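Training and Guidance > Catering Services > Speaker notes: Bowls and small equipment at the preparation table

Last updated: February

Opening

Good morning, and thank you for attending. My name is Gervásio Guimarães and I am responsible for kitchen standards across the Dastbridge sites. The session is concerned with one small part of the working day: how bowls are chosen, set down, moved and put away. It will finish before the lunch service begins.

(Allow latecomers to find a seat. Confirm that everyone has the printed sheet.)

The Plivley kitchen holds 100 mixing bowls across its three stores. At the last stock check, 32 were found in the wrong place. None had been lost. They had been put back on whichever shelf had space, and colleagues on the next shift had gone without or had borrowed from the pastry section. The revised shelf plan is on page two of the sheet.

Setting out the table

The table should be wiped and dried before any equipment is placed on it. Bowls are brought out in the order in which they will be used, and the first one is set near the front edge, within easy reach of the person working. Stacks remain on the shelf below. A stack on the working surface takes up space and is easily knocked by a sleeve.

Staff are asked to put down one bowl at a time and to check the inside before anything goes into it. Marks left by hard water are acceptable. Food residue is not, and a bowl with residue goes back to the wash area at once.

(Pause. Ask whether the Pilkington team still keeps its scales on the same table. If so, refer them to the note on spacing.)

Handling by the rim

Steel bowls are light when empty and are often moved by the rim alone. This is permitted for an empty bowl being shifted a short distance along the table. The near rim is the natural place to take hold, and the bowl should be lifted clear of the surface. Dragging it marks the table and makes a noise that carries into the dining room.

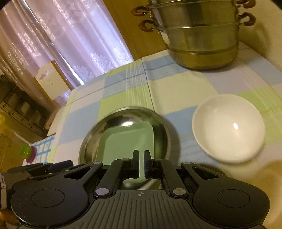
Why should a full bowl not be lifted by one side of the rim?

The weight pulls away from the hand, the bowl tips and the contents run towards the low side. A full bowl is to be carried with both hands, one at each side and with the fingers well underneath.

Members of staff who are carrying a full bowl have right of way between the table and the cold store. Others should stand aside, and should say clearly that they have done so if they are behind the person carrying.

Washing and drying

Bowls are washed in hot water with the standard liquid, rinsed and turned upside down on the rack. They are not to be nested until dry. Two damp bowls pushed together can be very hard to part, and last year a member of staff at Plivley hurt a wrist in the attempt. Any pair found stuck should be left in the tray marked for the supervisor.

Scouring pads are not used on polished steel. The soft cloths supplied by Fimutari are kept in the drawer beneath the sink, and further packs may be ordered under stock code 1457. Please order before the last pack is opened.

(Show the cloth. Pass it round.)

Putting away

The largest bowls go on the lowest shelf. No stack is to be higher than 9 bowls, whatever their size. Plastic and steel are stacked separately. Bowls with a dented rim are taken out of use and entered in the equipment book, with the initials of the person who found them.

The evening shift signs for the shelves at the close of service. The morning shift checks them before the ovens are lit, and any difference is to be raised with the supervisor on duty.

Questions from the floor

(Allow ten minutes. The matter of lids is likely to be raised. Lids are on order and will be covered at the next session. Questions on the dishwasher contract should be sent to the Dastbridge office in writing.)

Attendance sheets are to be signed at the door and left on the side table.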